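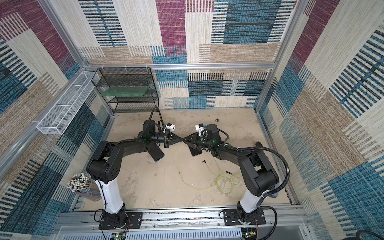 4. Fitting out the enclosure

This section covers the fabric panels, the wire shelving rack and the side basket. The frame must be assembled and squared as described in Section 3 before any of these parts are fitted.

4.1 Hanging the panels

1. Lay the woven panels face down and mark the top edge of each.
2. Start with the back panel. Center it between the two rear posts and fix the top edge first.
3. Pull the panel down behind the lower horizontal bar and fix it every 18 cm with a white cable tie. Leave the ties loose until the whole row is in place.
4. Hang the left and right panels in the same way. The side walls open outward toward the front. Do not pull them square to the back wall.
5. Tighten all ties and trim the tails flush.

Note — The pattern does not repeat at a fixed interval, so the rectangles will not line up at the corners. No adjustment is needed.

4.2 Placing the shelving rack

1. Set the black wire-mesh rack in the back-left corner with its open side facing the work area.
2. Press down on each corner of the top tier in turn. If the rack rocks, turn the adjustable foot on that side until it stands firm.
3. Slide the flat green tray onto the middle tier. It takes up most of the shelf width and should sit flat on the mesh.

CAUTION: Do not load any tier above 2000 g. The mesh bends permanently under heavier loads.

4.3 Fitting the side basket

1. Hold the long white basket against the upper part of the left wall.
2. Attach one end to the left post and set the basket at an angle of no more than 45 degrees.
3. Place a load of 700 g in the basket and leave it overnight. Retighten the fixings if the basket has dropped.

4.4 Pens and small items

Keep pens and markers in the cylindrical container on the left side, caps up. Connectors and other small parts belong in the tray. Cables may lie on the floor of the enclosure, provided they are not pinched under the rack.

CAUTION: Do not use solvent on the floor. Wipe it with a damp cloth. Faint dark smudges that remain after wiping are acceptable.

Revised February 18, 2022 — F. Harahap. Replacement panels and ties: Thevar parts desk.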